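The Play Kitchen Table at Padgate - Gallery

Welcome to our small gallery page. My name is Chanida Phromma and I take care of the play kitchen collection in the Padgate toy library. Many families asked me what we have for cooking games, so I decided to put the things together on one page, with a line or two for each. The collection has grown slowly. Some pieces were bought new, some came from the Majimbun store when it closed its children's corner, and a few were given to us by parents from Dalldale.

Pots and pans
We have a black cooking pot and a round black frying pan. The frying pan is the bigger of the two, and it is usually the first thing the children take. Please return them together, because they are listed as one set, number 16.

The green set
A large oval colander, a mug and a slotted spatula, all in sage green. The colander has a tab handle on each end, so two children can carry it together. My own daughter used it as a boat for one whole summer. 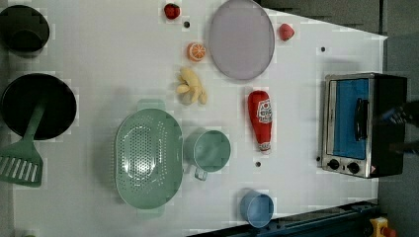
The green set can be borrowed for three weeks, and in March we extend this to five, when many families are away for the school holiday. If you want to keep it longer, please write to me before the last day and I will check that no other family is waiting.

Plate and cup
The oval plate is a lavender-gray color, with a raised rim that keeps small food from rolling off. The light blue cup is sold as a separate item in the Nomerura catalog, but we lend it with the plate.

Fruit and other food
The strawberries are the favorites. There is also an orange slice with the segments showing, and a pale yellow piece with knobs that looks like ginger root. The children have given it many other names - potato, foot, small dinosaur - and I do not correct them.

Ketchup
A red toy bottle with a white label and red letters. It is only for pretending. Last spring a family filled one of our bottles with paint, and it took me a long evening to clean it, so I ask you kindly to leave it as it is.

The oven
The toaster oven has a stainless-steel case, a black body and a blue glass window in the door. It has two knobs below. It stays with us at Padgate and is not lent to homes. Children may use it in their cooking game when an adult is sitting with them, and we keep it without power.

How to borrow
Choose the set you want and tell us its number at the desk. The full list has roughly 3000 items now, so it is faster if you know the number before you come. The single toy foods are kept under number 2951 and you can take up to 5 pieces at one time.

Before you bring things back, please wash them with warm water and a little soap, and let them dry well. The desk is open until six in the evening, and there is a return box by the side door for later hours. Large items like the frying pan do not fit in the box, so please hand these to us at the desk.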